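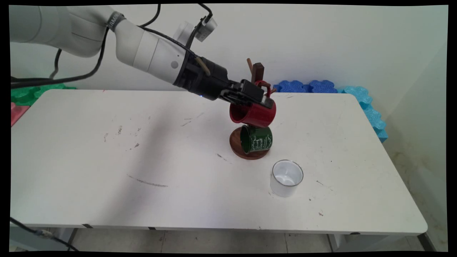
kettle_and_sons
Is anyone else's office tea fund a shambles? Ours in Londville is 4 quid a month each, and by the middle of April we were on the cheap bags that taste of envelope. I have raised this. I was told to enjoy the white table in the kitchen corner, same white as the one up there, as if a nice surface makes up for it. Do I pay up again or go it alone?

mildred90
Go it alone. I've kept my own tin in my drawer for 12 years and have fallen out with only half the building.

Hanton_Dave
Disagree. Once everyone has a private tin the milk goes next, and then you've got a fridge full of cartons with initials on. We had this at Cormier. Grim.

mildred90
Initials work fine if people can read, Dave.

Hanton_Dave
They can read. They just don't think it means them.

sediment1513
The fund isn't the trouble, it's the mugs. People with pint mugs use two bags and pay the same as me. Charge by the mug, I say. I drink from an enamel one, red with white speckles, and it holds a perfectly modest amount.
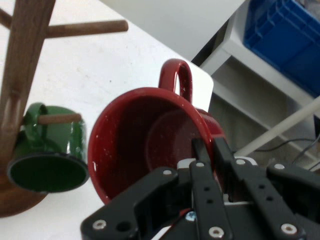 Enamel also survives being dropped in the sink, so I'm saving the firm money on top of that. No thanks received so far.

kettle_and_sons
Charge by the mug and I'd be bankrupt by 11am.

mildred90
Enamel burns your lip. Proper china or nothing.

sediment1513
Wait two minutes, then drink it. Hardly a hardship.

Hanton_Dave
Two minutes with the bag in or out?

kettle_and_sons
Please don't start that one in my thread.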